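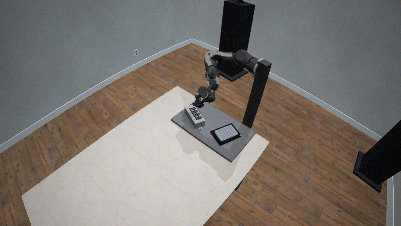 The long way round with Živko Hoxha

The bus to Evcombe drops you at the bottom of the hill, by the chapel, and after that you are on your own. I had been told to look for a green gate and listen for an accordion, which sounded like the sort of thing people say to visitors, but there was the gate, and there, drifting over the wall along with a smell of frying onions, was the accordion. It stopped when I knocked. Živko Hoxha came out with a tea towel over his shoulder, shook my hand for rather a long time, and asked whether I had eaten.

I had, as a matter of fact, but I was given lunch anyway (peppers, soft white cheese, a loaf you could have propped a door open with), and it was well into the afternoon before we got round to the walking, the reason I had come. Živko is the man behind the Sarwood Round, a footpath of 30 miles that starts and ends at the church in Sarwood and takes in every village in the valley, including Murham, which the old county path managed to miss altogether. He still sounds cross about that. "There's a pub, a ford and the best plums for miles," he told me, "and they sent people along the bypass!"

He began piecing the route together after he retired from the post office, mostly by asking farmers, and then asking them again the following spring when they had thought it over. Some of the lanes hadn't been walked properly in years. One of them, the sunken track behind Murham mill, was so thick with blackthorn that he spent most of a winter in there with a pair of loppers and his dog, Kos, a black lurcher named after the blackbird. Kos is an old boy now and does the first field and the last field, with a lift in between.

We set off at last up the lane behind the house, Živko in front and talking over his shoulder the whole way. He knows which stile wobbles and who baked for whose wedding, and he stops at every gateway, so that it took us 2 hours to reach the top of Evcombe Down, a climb of 516 feet that the guidebook gives a brisk half-hour. I didn't mind a bit. The hay was in, the larks were going, and you could see right across to the reservoir and the pale smudge of the hills beyond.

He thinks roughly half the people who start the Round never finish it, and he is perfectly happy about that. They get as far as the tea garden at Murham, he says, and sit down, and then the bus comes.

In August he will be out with the loppers again, doing the stretch by the ford before the brambles close it. Anyone who fancies lending a hand should bring gloves and knock at the green gate. You will be fed first.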